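Final Walk-Through Checklist Before Closing
Grirville office - buyer's copy, with inspector's comments

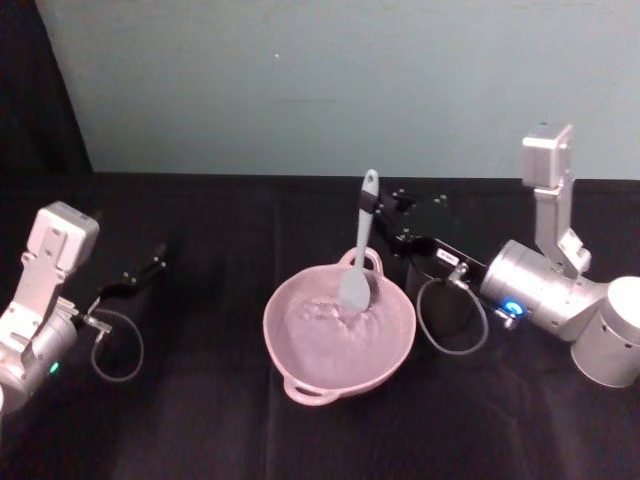 Before you go
Bring the signed purchase contract, the repair addendum and the first inspection report. Bring a phone charger to test outlets. The power, gas and water must be on. If any of them is off, call the office and reschedule.

Property: Clestgate, Unit 9
Buyer: Kavitha Mudaliar
Walk-through by: Konrad Kaczorowski
Date: December 31, 2019

1. Exterior and entry
Front door locks and deadbolt - OK
Steps and handrail - OK. Rail was reset as listed in the addendum.
Gutters and downspouts - Comment: rear downspout has come off its elbow. Minor, but it drains toward the foundation. Ask seller to reattach.
Garage door, auto reverse - OK, tested with a block of wood.

2. Electrical
Panel cover in place, breakers labeled - OK
GFCI outlets trip and reset - Comment: kitchen OK, hall bath does not reset. This was on the September report and is marked as repaired. Need the electrician's receipt or a credit.
Smoke and carbon monoxide alarms - OK, all sounded.

3. Plumbing
Run every faucet, hot and cold - OK
Flush toilets, check the base for movement - OK
Under sinks - Comment: dry at the kitchen. Slow drip at the trap in the primary bath. Hand tightened and still dripping.
Water heater - OK. Relief valve pipe now ends near the floor as required by the addendum.

4. Heating and appliances
Furnace starts from thermostat - OK
Filter - Comment: dirty. Buyer will replace.
Range, oven, dishwasher - OK. Ran the dishwasher on the short cycle.
Refrigerator - stays with the house per contract. Present.

5. Condition and contents
Seller's belongings removed - Comment: paint cans and 2 tires left in the garage. Contract says broom clean. Seller's agent, Boonsong Phetsri, was told by phone and will arrange pickup.
New damage from moving - Comment: scrape on the stair wall. Buyer accepts.
Keys, remotes, mailbox key - one remote missing.

Open items before signing
GFCI outlet in hall bath
Trap in primary bath
Rear downspout
Items in garage
Missing remote

Buyer asks for repairs or a credit of up to $960 at closing. Any credit has to go to the lender before it is added to the closing disclosure, so do not agree to a figure at the table. A late change can mean new paperwork and a later signing.

Result: not cleared. Recheck open items only.

Copies to: buyer, seller's agent, closing file 38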